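Rundbrief des Jendon-Verbands für Fahrzeugtechnik und Nachrüstung
Aus der Geschäftsstelle, 2021-08-23

Nachrüstung von Ladeluftkühlern: Geänderte Anforderungen an die Einbaudokumentation

Die Geschäftsstelle weist die Mitgliedsbetriebe auf die überarbeitete Einbaurichtlinie für nachgerüstete Ladeluftkühler hin. Die neue Fassung ersetzt die bisherigen Merkblätter und gilt verbindlich für alle Arbeiten, die unter dem Verbandszeichen ausgeführt werden. Für Aufträge, die vor Veröffentlichung dieses Rundbriefs angenommen wurden, kann bis Ende Dezember nach den alten Merkblättern verfahren werden. Eine Verlängerung dieser Frist ist nicht vorgesehen.

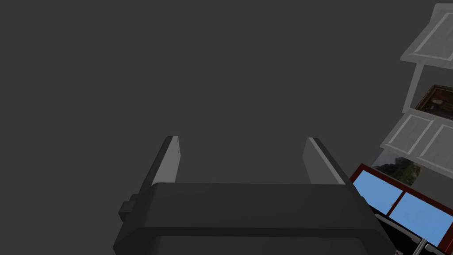 Kernstück der Neufassung ist das Einbauprotokoll, das künftig für jedes Fahrzeug vollständig zu führen ist. Es umfasst 11 Prüfpunkte, von der Sichtkontrolle der Schlauchverbindungen bis zur abschließenden Druckprüfung des Ladeluftsystems. Besondere Sorgfalt ist bei der Erfassung der Anbauteile geboten. Auch ein einzelnes kleines Teil, das wie der dunkle rechteckige Block an der linken Flanke des Greifergehäuses seitlich aus einer sonst glatten Kontur hervorsteht, ist nach Lage und Abstand zu benachbarten Leitungen einzutragen. Die Prüfstelle hat in der Vergangenheit wiederholt Protokolle zurückgegeben, in denen Halter und Laschen am Kühlerkasten fehlten, obwohl sie für die Freigängigkeit maßgeblich waren.

Die Auswertung der eingereichten Unterlagen stützt sich auf 351 Protokolle aus den Mitgliedsbetrieben. Beanstandet wurden vor allem fehlende Angaben zum Anzugsmoment der Schlauchschellen sowie unleserliche Teilenummern. Der Fachausschuss Aufladung hat daher entschieden, das Formblatt neu zu gliedern und die Drehmomentwerte in einer eigenen Spalte zu führen. Werte ohne Angabe des verwendeten Werkzeugs werden nicht mehr anerkannt.

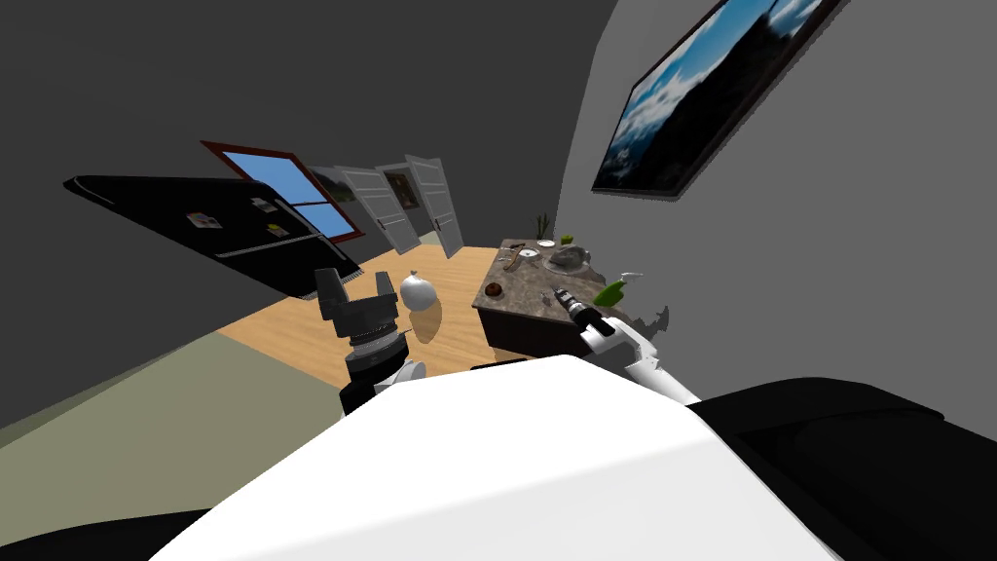

Linker Greifer, geöffnet, vor grauen Wandflächen (Computerdarstellung)

Einbausätze Ison und Baxter

Für den Einbausatz Ison liegt eine ergänzte Montageanleitung vor. Sie betrifft ausschließlich Fahrzeuge mit quer eingebautem Motor und beschreibt eine geänderte Führung des druckseitigen Rohrs hinter dem Stoßfängerträger. Betriebe, die den Satz noch mit der früheren Anleitung vorrätig halten, fordern das Ergänzungsblatt bitte schriftlich in der Geschäftsstelle an. Ein Umtausch der Sätze ist nicht erforderlich.

Beim Einbausatz Baxter ist die Zuordnung der Schellengrößen zu beachten. Die beigelegte Stückliste nennt für den Anschluss am Drosselklappenstutzen eine Schelle, die für Silikonschläuche mit 4 Gewebelagen zu knapp bemessen ist. Bis zur Auslieferung der berichtigten Stückliste ist die nächstgrößere Ausführung zu verwenden und im Protokoll unter »Abweichungen« zu vermerken.

Druckprüfung

Die Druckprüfung ist bei stehendem Motor vorzunehmen. Der Prüfdruck richtet sich nach den Angaben des jeweiligen Satzherstellers. Er ist über die vorgeschriebene Haltezeit zu beobachten, der Anfangs- und der Endwert sind einzutragen. Nach einer Probefahrt sind sämtliche Schellen nochmals zu kontrollieren. Wird dabei eine Verbindung nachgezogen, beginnt die Prüfung von vorn.

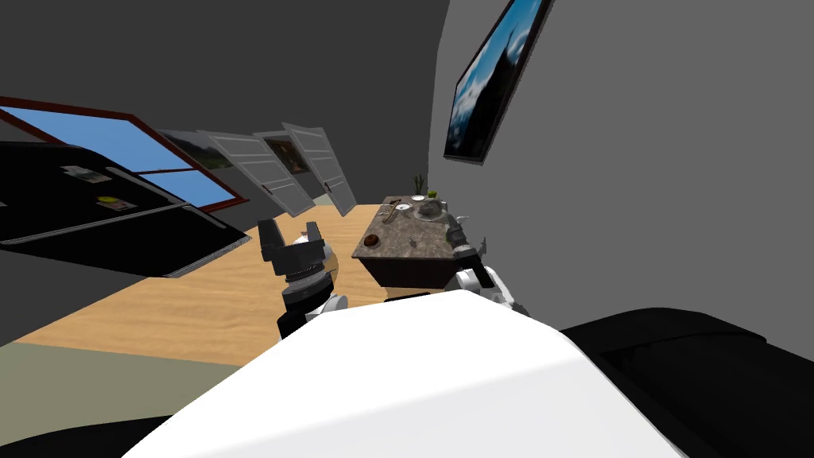 Kücheninsel mit gesprenkelter Steinplatte zwischen zwei Roboterarmen, Computerdarstellung

Schulung und Bezug der Unterlagen

Der Lehrgang »Ladeluftführung und Dichtheitsprüfung« wird im Schulungszentrum Musex angeboten. Je Mitgliedsbetrieb können bis zu drei Personen angemeldet werden. Voraussetzung ist der Nachweis der Grundunterweisung Aufladung, der mit der Anmeldung einzureichen ist. Anmeldungen ohne diesen Nachweis werden auf die Warteliste gesetzt.

Das neue Formblatt und die Einbaurichtlinie stehen im Mitgliederbereich zum Abruf bereit. Gedruckte Exemplare werden auf Anforderung gegen Erstattung der Versandkosten zugesandt. Rückfragen zur Richtlinie richten Sie bitte unter Angabe Ihrer Mitgliedsnummer an die Geschäftsstelle, Bereich Technik.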